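Flosovero: What We Learned Collecting Sock Demonstrations for a Two-Armed Robot
Final report, summer project course
16 October 2021

1. Why we did this

Our group was asked to gather demonstrations for a learning system that sorts and pairs laundry. The claim we were handed at the start was simple: record enough people doing a task through the robot, train on the recordings, and the robot will do the task. Several papers on our reading list say more or less this. We went in doubtful and came out doubtful, though about different things.

The task was pairing socks on a tabletop. A person steers both arms from a control station while the system stores the camera views, the joint positions and the gripper commands. One recording of one attempt is an episode. We kept 1,710 episodes out of everything recorded in July. The rest had dropped camera signals, operators who gave up partway, or labels that did not match what was done.

2. What counts as a good example

The project handout says episodes should be "successful and natural." We spent most of the first week arguing over both words.

Successful sounds easy to judge. Is a pair successful if the socks are stacked but one is inside out? What if the heels point opposite ways? We ended up accepting any two matching socks laid on top of each other with most of the fabric overlapping. That rule is loose, and two of us checking the same episode sometimes disagreed. We did not measure how often, which we should have done.

Natural is worse. Nobody folds laundry naturally through a pair of remote arms. Operators pause, reopen a gripper, nudge a sock to see where its edge is, and then grab it. Those pauses are in the data. A model trained on it has no way of telling a useful pause from a person scratching their nose. We asked whether we should trim them and were told to leave them in. We still think this was a mistake, but we never had the time to train with and without them, so it stays an opinion.

3. Variety, or the look of it

We were told to vary the table between episodes. In practice this meant swapping the sock colors, tossing the pile in a new spot, and changing which odds and ends stood at the back. It makes the recordings look different to a person flipping through them. Whether it makes them different in a way that matters to the learner is another question.

Consider the socks. Almost all of ours were plain and solid in color, so a pair can be found by color alone. A system could score well on our test without learning anything about size, texture or cuff length. When we brought in striped socks near the end, the operators slowed down a lot, and we collected too few of those episodes to train on.

The light is a second weak point. The table stood by a window, and most sessions were held in the daytime. We have hardly anything from the evening. We raised the shade on some days and lowered it on others, but we did not write down which, so the setting cannot be used in any analysis.

4. Training results

We trained the baseline policy from the course code, which everyone called Zelano, on our kept set. Tested on piles with the same socks, it completed 80 percent of the pairings. We would ask readers to be careful with that number. The test piles were made by the same people who made the training piles, on the same table. Moved to the second table in the Hovland lab, the policy reached for the right area and then closed its fingers on nothing more often than we could excuse. We stopped that trial early to protect the grippers and do not report a score for it.

We also tried a smaller set with only our 3 most practiced operators. The results were close to those from the full set. If that holds up, a good part of our July work added little, and future groups should find this out before they book the room for a month.

5. What we would change

Agree on the success rule before recording starts, and have two people label a shared batch to see how far apart they are. Write down the shade, the lamp and the sock set for each session. Put patterned socks in from the first day. Hold back one table entirely and never collect on it. Train something early, even if it is bad, and let the failures decide what gets recorded next. We did all our collecting first and all our training afterward, and by then the socks had gone back in the box.
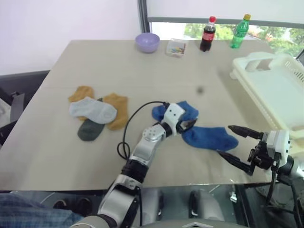

We would also drop the daily episode targets. They pushed operators toward easy piles late in the day, and the log shows a run of very short episodes before the end of most sessions. The full log and the labeling sheet are in the Bemen folder on the course drive, along with the list of rejected episodes and the cause given for each one.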